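Grulau pad and backing set for hand-held grippers: 4 weeks in

Bought two sets, one for each tool, to replace the worn fingers on the pair we run at the bench. Review is of the pads mostly. Seller was Szulc, shipping fine, box a bit crushed, nothing broken.

What you get: ridged black pads, segmented backings, screws in a bag, a card with the torque on one side and a drawing too small to read on the other. No spare screws. Would it kill them to put in spares.

Fitting. Old ones off first, obviously, and clean the plate before anything goes back on. I used alcohol and a rag. Old adhesive comes off in strings, takes longer than the rest of the job. New backing slides down over the body and you have to flex it past the lip. First one took me 39 minutes, second was way quicker. Don't tighten one side all the way and then do the other, the finger ends up leaning and the pads won't meet square. Go back and forth. Ask me how I know.

Markers go on last. I moved ours over from the old fingers and one tore at a corner so that got reprinted. Matte paper, flat, no bubbles. If the marker sits crooked your opening width reads wrong and you won't notice till you look at the numbers. I close the fingers, read the width, open all the way, read it again, write both down on tape on the handle. Takes a minute.

Been using them at our kitchen table setup, where there's a glass bowl, a small glass bottle and a wooden spoon to grab.

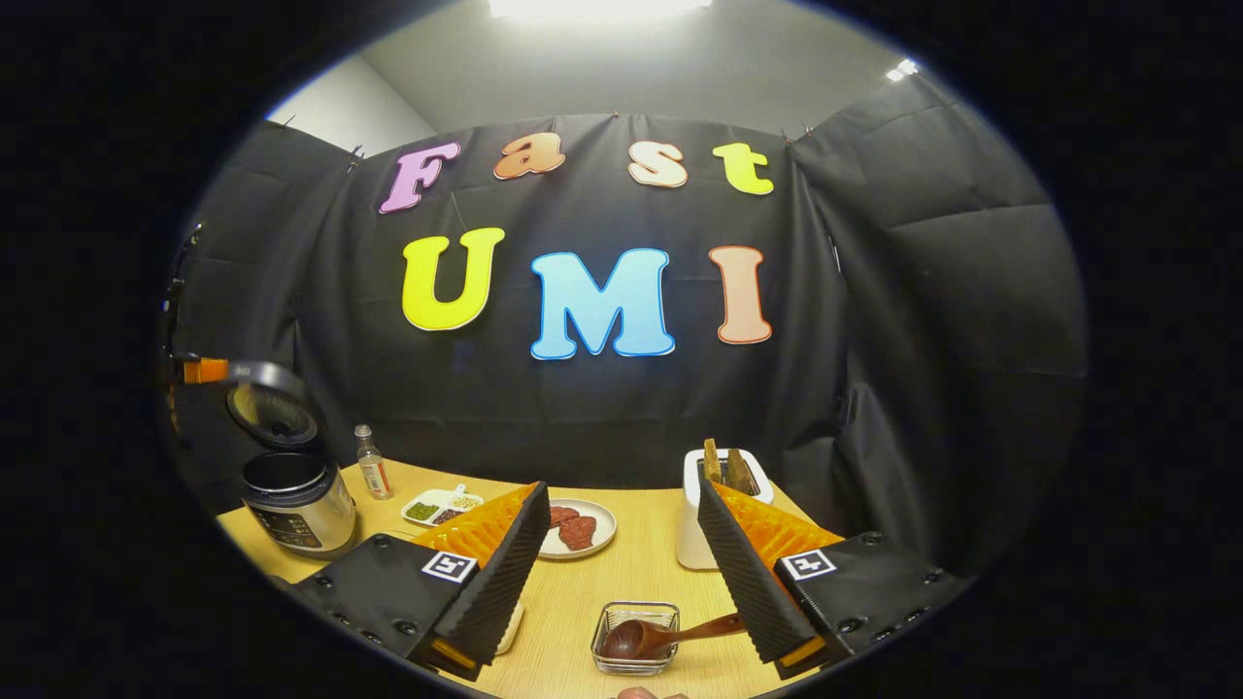
Wojciech Kwiatkowski says his set went shiny on the ridges at almost 200 grasps and he lost grip on glass first, everything else was fine for a lot longer. He washes them with dish soap now and swears it brings the grip back, and he thinks I should be checking the lower screws every morning too.

Fair enough on the screws. Mine backed out twice, both on the right finger, both on the lower plate. Blue threadlocker, tiny drop, no trouble after that. On the shine I can't agree yet. We're at 506 grasps on the older set and the ridges still feel sharp with a fingernail. Maybe he got an early batch? I do wipe them down at lunch and agian at the end of the day, so could be that.

Gripes. The backing collects crumbs between the segments, need a toothbrush. The bag of screws has two lengths in it, mixed, and the card doesnt mention it. Long ones bottom out in the top holes. Price went up in July.

Would buy again, yes. 4 out of 5, the missing star is for the screws. Will update when the first set wears out.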